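The 15-minute tidy, and other promises

Sunday, October 10, 2021

I have now read three books on keeping a house in order, and I'd like some of my evenings back. The latest, lent to me by my sister-in-law with a meaningful look, claims that any home can be kept straight in 15 minutes a day. Any home! Mine has two teenagers in it and a dog called Merkus who sheds like it's his job.

I did try. For a week in March I set the kitchen timer and went round picking things up. By the end of it the hall looked lovely and I'd stopped cooking proper dinners. The book doesn't say where the 15 minutes come from.
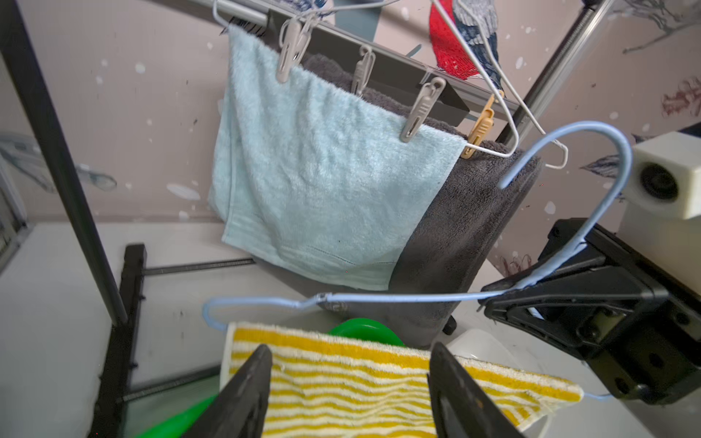

What bothers me more is the maths. The author allows 15 minutes for tidying, but then laundry turns out to be separate, and so do dishes, "paper" and something called the weekly reset. Add those up and you've got a part-time job. I put this to my friend Roksolana Boiko, who swears by the method, and she said I was missing the spirit of it. Perhaps I was. She also has a cleaner on Fridays.

Then there's the shopping. Every one of these books tells you to own less, and by chapter 6 you're being steered towards matching tubs and a label maker. I've got a drawer of tubs already. The lids fit something, just not the tubs.

I'm not against being tidy. I like finding my keys. I just don't believe it changes your life, and I'd want to see the author's spare room before I took any more advice on mine.

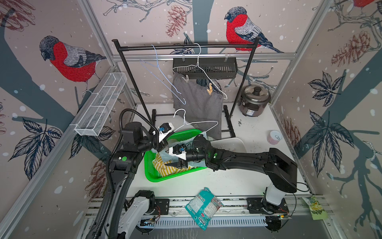 What I've kept up

Very little. Post gets opened standing over the recycling bin, and shoes live by the back door, apart from my son's, which live on the stairs. I gave up on folding pants into little envelopes after 7 pairs.

The book goes back next weekend. I'm told there's a sequel.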